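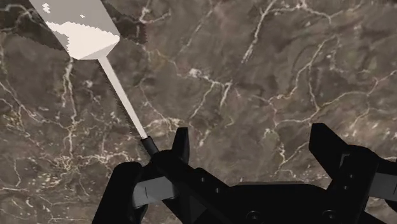 Forum > House and Garden > Kitchens > Worktops

Is marble worth the bother?
Posted by Bello Wike in May

We're redoing the kitchen and my other half has fallen for a slab of brown marble at Clakesell. It's 82 quid more than the granite once they've cut it, so the price isn't the argument. The argument is that I cook with lemons and she owns a red wine glass the size of a bucket. Anyone lived with it?

ermira_a
Eighteen years with marble. It has rings on it. So do I, under the eyes. You stop looking at both.

Garba_C
Don't. Ours was sealed by the fitter and a cut tomato still left a mark overnight. I was quoted 800 to have it repolished and I now chop everything on a tray like a man on a train.

ermira_a
A tomato left out overnight is a housekeeping problem, Chukwuemeka.

Garba_C
It was half a tomato and I was tired.

Suleiman O
Sealer slows down stains. It does nothing for acid, which dulls the polish itself. Two different things, and the showroom will happily let you mix them up. Ask for an offcut, put lemon juice on it, go and have your tea.

Bello Wike
Asked. Clakesell want 60 for an offcut. For a bit of rock they'd otherwise throw in a skip.

Suleiman O
Try Tijani on the ring road. They gave me one free and it's still my doorstop.

Comments

Zainab Aliyu: Busy veining hides crumbs so well that I found toast from Christmas. Buy plain if you like to know what you're living with.

Reader, 9.40 pm: Granite. Next question.

ermira_a: Granite is what people choose when they've given up.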